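Trerkness – slot paytables and demo spins
README and data card, keep this file with the data

What it is
Paytables, reel layouts and demo spin logs for 242 video slots. All play-money demo mode, no real stakes anywhere. Started as a spreadsheet Rasha Karaki kept for her own reviews, then it got too big to open, so now it's files.
Maintained by Hadi Harb. Questions about the reel strips go to Tsz-kin Tam, he typed in most of them.

What's in the folder
games.csv – one row per game, 34 columns
paytables/ – one file per game, symbol by symbol
spins/ – 500 demo spins per game, one row per spin
strips/ – reel strips where we have them. Not all games. See below
notes.txt – odds and ends, not cleaned up
check.py – run this first

The zip is 200 MB. Most of that is spins. If you only want paytables take the small zip, same names inside, minus the spins folder.

Getting started
Unzip. Run check.py from the top folder, not from inside spins/, it looks for games.csv right next to it and just quits if it's not there. Should print the game count and then "ok". If it prints a list of names those are files it couldn't match, usually a bad unzip. Try again before writing to me.
Needs Python 3, nothing else to install.

Columns people ask about
game_id – ours, not the studio's. Stable. We don't reuse them when a game gets dropped
title – as shown on the loading screen, so some are all caps
version – base or max. Plenty of games come out twice under one title with differnt top payouts. Those are two rows with two ids. Don't merge them on title, Anas did once and half the averages went wrong
lines – fixed paylines. Empty if the game pays by ways or by clusters, see pay_type for which
rtp_stated – whatever the help screen says, copied as text. Some give a range, some give two numbers with and without the bonus buy. We left them alone
rtp_date – month we read the help screen. Numbers change when a game is updated, so look at this before you argue with somebody
vol_label – low / medium / high as the studio calls it. Means whatever they want it to mean. Wouldn't build anything on it
bonus_buy – y or n. n also covers "not in the demo"
wild_sub – which symbols the wild does not replace, separated by semicolons

Spins
Each row is spin number, stake, total win, feature flag, and the symbols that landed, top to bottom then left to right. Free spins carry the number of the spin that set them off plus a letter. So 118, 118a, 118b and so on. This trips up sorting in most spreadsheet programs – sort on spin_order instead, that's why its there.
Stake is always one demo credit per line or the nearest thing the game allows. Where the game forces a higher minimum, stake column has it. Always divide by stake before comparing games.
Autoplay used when there was one. Otherwise Hussam Karaki clicked. Thank you Hussam.

What you can't do with it
You can't get RTP out of 500 spins. Please stop trying. One bonus round in a high volatility game throws the whole thing off and you'll end up with a number that looks like a scandal. Good for hit rate at a rough level, good for checking that a paytable was typed in right, good for drawing charts of what a dry run looks like.
Also can't tell you anything about real-money play. Demo builds are supposed to match, we have no way of checking.
Not a betting system. There's no pattern in here, the spins are independent as far as we can see.

Known problems
– Čierny has the scatter pays listed per line, should be total stake. Fixed in the next upload
– Nosholm: two symbols have nearly the same picture (the lantern and the lamp). Log probably mixes them in places. Treat as one if it matters
– Strips missing for every game with expanding reels. No plan to add
– Some Paltwood titles went offline before we did the spins a second time, so the log is from the first pass only. pass column says 1
– Currency signs got mangled in notes.txt. Only there

Changes
December – new column wild_sub, a few titles fixed, duplicate rows out of the cluster games. spin_order added.
Before that – not written down, sorry
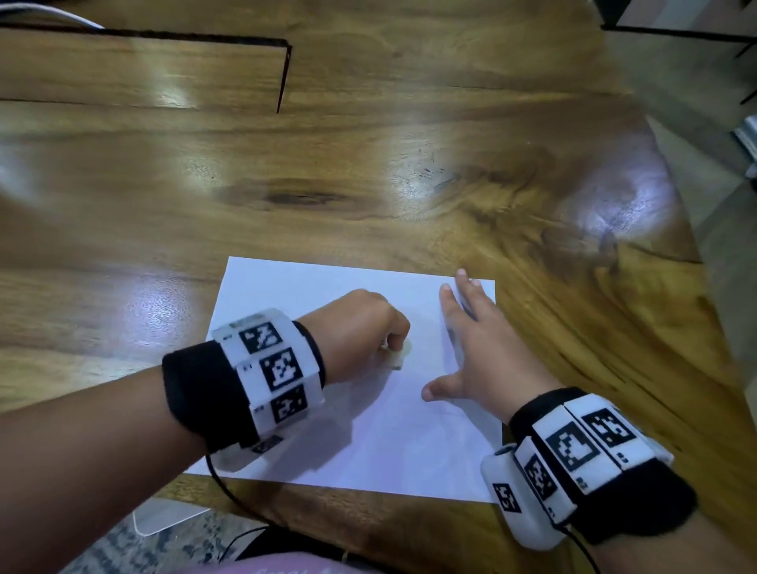
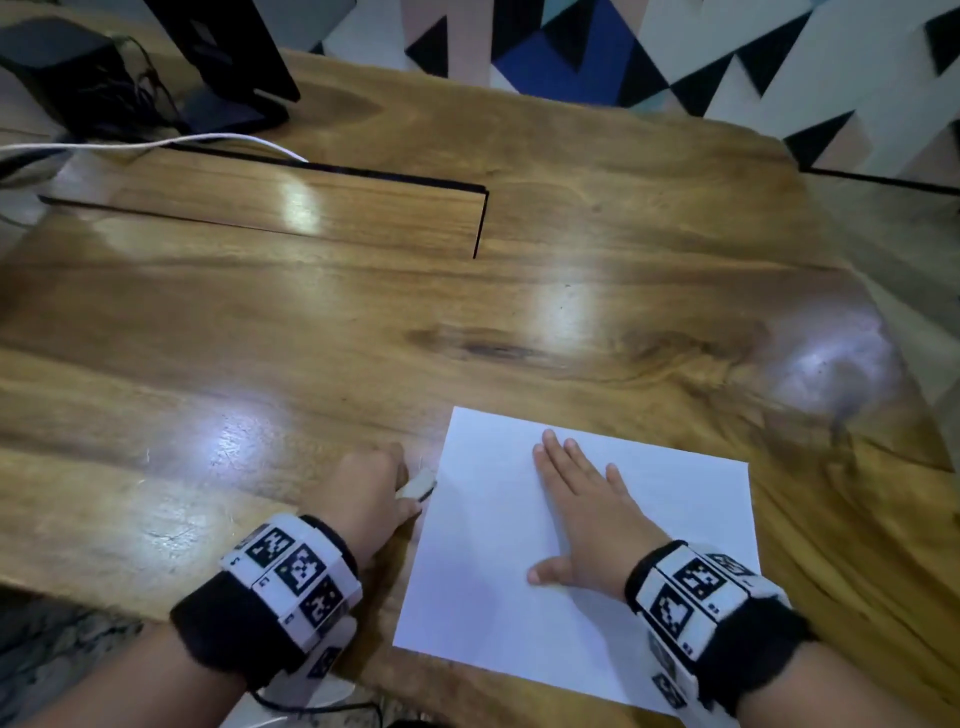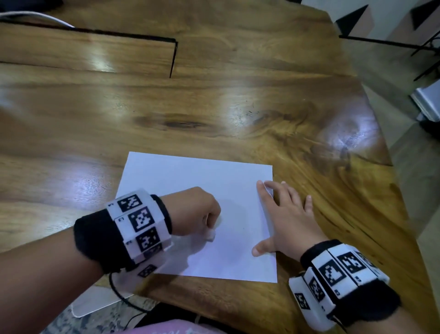
Checking a paytable by hand, short version. Pick a game with fixed lines, open its paytable file, take any ten winning rows from spins and work out the win yourself. A screen is awkward for this because you keep flipping between windows. Sheet of plain white paper on a table, same as in the photos, works a lot better – draw the reels as a grid, mark the line, write the pay at the end of it. Wilds first, then the left-to-right count, then multipliers. Multipliers last, always, unless the game file says mult_first. If your total doesn't match total_win, check whether the game pays only the highest win per line. Most do. Few don't, and those have a flag in games.csv. Still off after that? Send the game_id and spin number and we'll look.

Using it
Free to use for anything non-commercial, articles and school projects included. Say where it came from and give the month of the upload. Game titles and symbol names belong to the studios.
If you run a casino affiliate site ask first. Answer is usually no.

Corrections
Mail Hadi with game_id, column, what it says now, what it should say. Screenshot of the help screen if you have one. One game per mail please, the long lists get lost. Replies are slow in December.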